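Seltinent

Seltinent是一套处理手持夹爪示教数据的开源软件，功能包括时间对齐、夹爪开度估计、轨迹清洗和数据集打包。它接收人手持夹爪录下的鱼眼视频与位姿记录，输出可供模仿学习策略训练的片段。软件本身不训练任何策略，也不控制任何机械臂，项目首页用加粗字体写明了这一点，问题区里询问“怎么让机械臂动起来”的帖子依然占了相当篇幅。

名称由来

名称由项目发起人Brittany Hawthorne拟定。早期文档称它是某个缩写，但从未给出全称；后来的文档删去了这一说法，也没有给出新的说法。中文使用者一般直接写英文名，曾有人提议译作“塞尔提”，未获响应。

历史

项目前身是Balton实验室内部的一组脚本，合称Wi，用途是把视频和位姿文件按文件名配对。Wi假定两台设备的时钟完全一致，而设备的时钟并不知道有这个假定。Jhun Barredo接手维护后，发现同一批录像中视频与位姿最多相差70毫秒，足以让训练出来的策略在杯子旁边果断地合上夹爪。他重写了对齐部分，其余脚本因为互相引用，也就陆续跟着重写了。

首个公开版本发布于2025年1月27日。同年7月的第2版改动了数据目录结构，并附有迁移工具。迁移工具能够处理旧目录，前提是旧目录没有被手工改过；邮件列表的存档显示，符合前提的用户不多。

输入数据

典型输入由手持夹爪上的广角镜头录制。画面为圆形，边缘是大片黑色，有效区域随镜头而异，因此软件的第一步是求出圆的中心与半径，并生成掩膜。手指通常占据画面下方两侧，被操作的物体位于两指之间。操作者的指尖有时也会从画面底部露出来，默认掩膜不处理这种情况，需要在配置中另设遮挡区。

背景同样影响结果。特征点法的视觉里程计偏爱纹理丰富的环境，大面积黑布提供的特征很少，布面上钉的彩色字母反而成了可靠的参照。文档对布景字母的内容不作要求，只建议在一次录制期间不要移动它们。

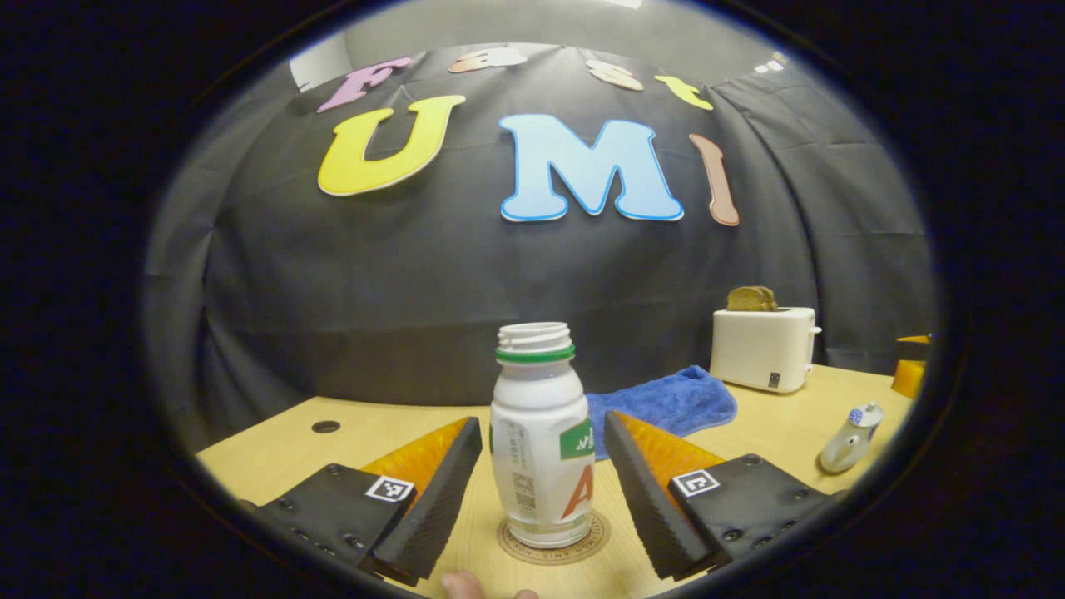

处理流程

一次完整处理分为8个阶段，每个阶段读取上一阶段的输出目录，写入自己的输出目录。这种设计便于从中途恢复，也便于把硬盘写满。以下为其中较常被讨论的几个阶段。

时间对齐

软件从图像光流中估计角速度，再与位姿记录求导所得的角速度作互相关，取峰值处的偏移作为校正量。操作者若在开头轻轻晃动夹爪，峰值会十分清晰；若从头到尾动作平稳优雅，峰值则会平得像一张桌面，软件将给出警告并沿用上一条录像的偏移。Barredo在文档中把后一种操作者称为“理想的示教者和糟糕的数据源”。

对齐模块只估计固定偏移，不处理时钟漂移。较长的录像应先切段，分别估计。

开度估计

两根手指上各贴一枚方形黑白标记。软件逐帧检测标记角点，借助鱼眼内参求出两枚标记的相对位置，再换算为指间开度。零点取自标定录像中手指完全闭合的一段。跳过标定也能得到一条平滑、合理、带有恒定误差的曲线，不少用户在训练完成之后才见识到它的恒定。

标记被遮住时，短缺口以样条插值补齐，长缺口则令该片段作废。反光也会使检测失败。软垫受力后会变形，标记所在的刚性部分则不会，故估计值反映的是手指间距，不等同于物体的真实宽度。

多夹爪处理

画面里可能同时出现不止一只夹爪。自身的手指位置相对镜头基本固定，另一只夹爪则可以从任何方向进入，并带着它自己的标记。早期版本按画面从左到右取前两枚标记，于是偶尔会算出一只横跨整张桌子的夹爪。现行版本先按标记编号筛选，再检查位置是否落在预设区域内。 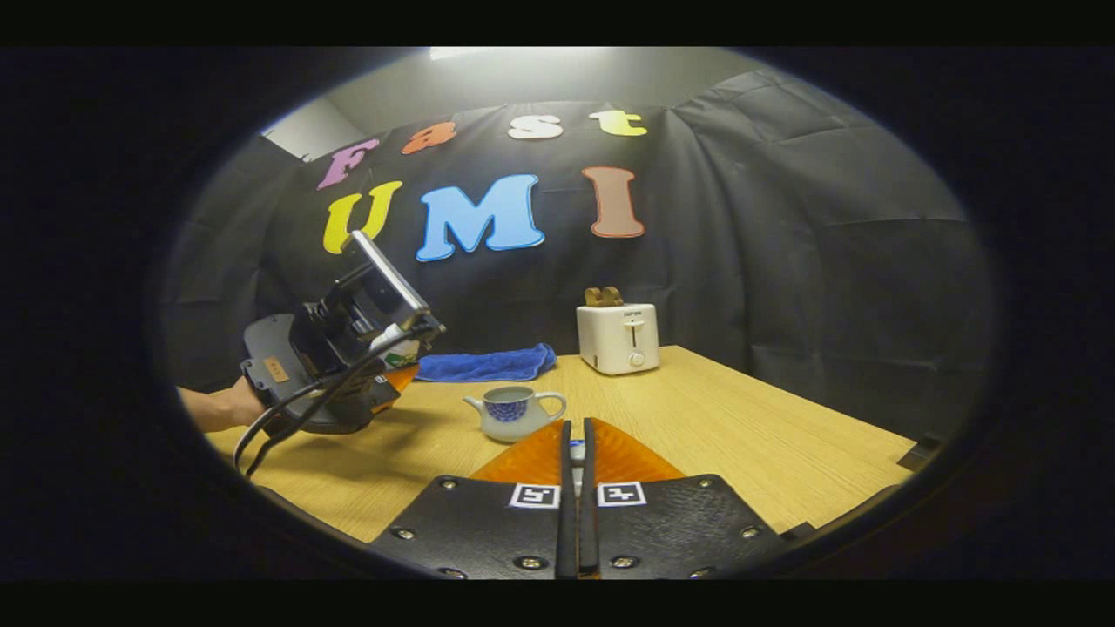 手持夹爪的广角视野：两枚方形标记并排位于橙色软垫下方，左侧另有一只由人手握持的夹爪装置。

双夹爪数据还要求两条轨迹处于同一坐标系。Seltinent支持共用地图和末端互校两种方式。前者依赖两台设备看到足够多的共同背景；后者要求操作者在录制前将两只夹爪对到一起，停留片刻。忘记这一步的录像仍可作为两份单臂数据使用，打包工具会自动把它们拆开，并在日志里记上一行措辞克制的说明。

轨迹清洗

清洗阶段剔除位姿跳变、速度超限和夹爪长时间静止的片段。阈值写在一份配置文件中，默认值偏严。Harnia数据集的整理者报告说，首次运行后约4000条片段被剔除，检查发现速度单位填错了。此后软件会在启动时打印单位，仍有用户将这一行输出列为希望能够关闭的功能。

使用者也可逐段回放被剔除的片段并手工恢复。回放界面由Hawthorne编写，支持键盘操作，其中恢复键与永久删除键相邻。更换键位的提案仍处于讨论状态。

输出格式

打包后的数据以片段为单位，每个片段含裁切后的图像序列、六自由度位姿、开度和一段任务描述文本。图像默认保留圆形视野，不作去畸变，理由是拉直边缘会牺牲视野中央的分辨率。任务描述由操作者自行填写，软件只检查是否为空。公开数据中最常见的描述是“测试”，其次是“测试新”。

批评

主要批评集中在三处。标定步骤繁琐，且失败时的提示过于简略，长期只有“标定不佳”四个字。其次，整个流程默认物体为刚性，对毛巾一类的布料没有任何专门支持，开度曲线也看不出夹住的是布还是空气。再次，软件的质量评分只衡量轨迹是否干净，并不判断任务是否完成：一条动作流畅、最后什么也没拿起来的录像，可以得到很高的分数。

维护者对第三点的答复是，任务成败应由人工标注。标注工具列在路线图上，位置在更换键位之后。

参见

模仿学习
手眼标定
视觉惯性里程计
基准标记
鱼眼镜头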